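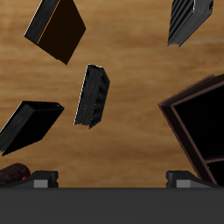
Gripper view in the simulator during a desk-tidy run.

Getting your first desk-tidy run out of the Rimon kit

If you have just downloaded the Rimon tabletop kit and you're staring at the task list wondering where to begin, welcome! I have been using it since September, mostly in the evenings, and I still think the desk scene is the friendliest way in. It comes with a wooden table, an arm, a mug, some binders and an organizer, and it runs fine on an ordinary laptop as long as you keep the shadows on low.

You will need Rimon itself, the free Kaijage viewer, and around 8 gigabytes of disk space. Install Rimon first, then the viewer, and restart before you open either one (I skipped the restart and lost a whole evening to a blank window).

Step 1. Load the scene
Open Kaijage, choose New Run, and pick Desk Tidy. Set the seed to 108 if you want to follow along with me. The seed decides where everything lands on the table, so a different number will give you a different mess. Switch to the gripper camera from the View menu and leave it there for now.

Step 2. Line up the grasp

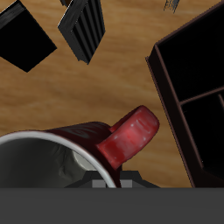

The grasp planner is called Gravetach, and it is the part of the kit I'd pay for all by itself. Click the object you want, press Plan, and it offers you a short list of approaches, with the one it likes best on top. Don't take the top one blindly, though. With the mug on its side and the handle pointing up toward the tray, I look for an approach that keeps the fingers near the rim and well away from that handle. Scroll through the list, watch the preview of each one, and press Accept when you're happy.

Keep the closing speed at 23 for your first few tries. The default is faster, and it is a bit much for a beginner – I nudged my mug clean across the table more than once before I found the slider.

Step 3. Place it in the organizer
Switch to the room camera now, so you can see the arm and the table together. Choose the compartment you want from the Target menu and set the release height to 7, then press Step instead of Run.

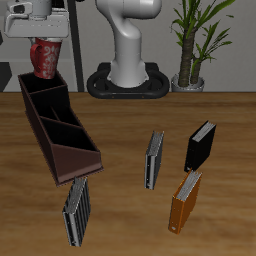 Step moves the arm a little at a time, and you can back up whenever you don't care for where it's heading. Once the mug is over the right compartment, keep pressing until the Release button lights up. Take your time with this part! If the mug catches on a wall, back up a few steps and shift the target slightly before you try again.

Step 4. Save your run
Go to File, then Save Run, and tick the box for planner notes. The Clakuvberg add-on can replay saved runs side by side, and it's lovely for comparing two grasps, but it won't open a run saved without those notes. You can leave the export format alone unless you already know you need something else.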